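Robot Does Housework, Audience Brings Own Chairs

Plodness held its October open evening after dark in a furnished suite in Restham, where 36 people on the guest list had come to watch a robot tidy up. The invitation asked them to arrive by 7 and not to offer the machine any advice.

The robot, known in-house as Oketti, is a white arm on a stand, with a black two-fingered hand and a good deal of cable. Its subject for the night was the towel. 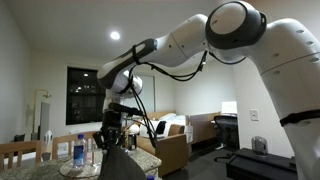
Oketti at the round granite table, with a water bottle for company.

Plodness has spent 11 months on cloth, which is hard for machines because it never has the same shape twice. Jamie Yeoman, who ran the demonstration, told guests that a towel is "a worse opponent than a chess player" and then asked those in the back to stop leaning on the wall.

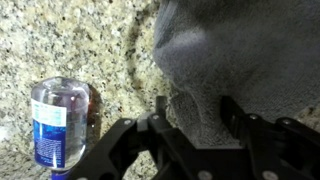
Yeoman's software, called Lightfoot, decides where the fingers should go before they close. It has been trained on 576 practice runs, most of them ending, by Yeoman's account, in what the team logs as "heap." Speckled granite is no help, he said, being busy enough to confuse anyone, and a gray towel bunched up beside a clear bottle asks the hand to take hold of one without bothering the other. Guests nodded the way people nod at a wine tasting.

Questions afterward ran to the practical. Could it fold a fitted sheet? No. Could it be taught to? Yeoman looked at the ceiling for a while — the company would rather discuss pillowcases. One man wanted to know whether it did windows and was given a brochure.

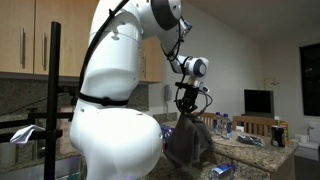 Next visit

Plodness plans 3 more evenings in Restham before the end of winter. Places are free but must be booked through the front desk. Guests may bring a towel from home, provided it is clean and they are not in a hurry to have it back.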